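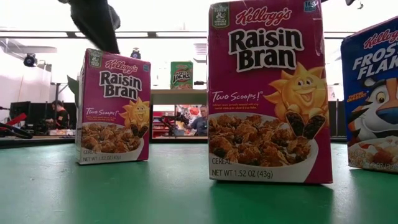
# Setting Up the Ferar Cell

A robot cell is a robot, its table and everything fixed close by. The Ferar cell at Tandcombe picks up small cereal boxes and moves them. Before it can do that, people have to set it up.

**Step 1: Clear and wipe the table.** Crumbs can tip a light box over. The table is wiped with a damp cloth, then a dry one.

**Step 2: Teach the robot where the table is.** The arm is moved slowly to 2 marked points. The computer stores each one. If the table is bumped later, the points must be taught again.

**Step 3: Check the gripper.** The gripper is the robot's hand. It must squeeze hard enough to hold a box, but cardboard bends easily. On this cell the squeeze setting is 68. The scale was made up by Gwilliam, the firm that built the controller, and it goes up to 200.

**Step 4: Do a slow run.** The arm comes down from above and stops just over the box. Someone watches with a hand near the stop button – a large button that halts the arm at once.

After every 300 lifts the gripper is checked for wear. Worn parts go to the workshop at Candberg. The cell has a longer service each September, when the cables are checked as well.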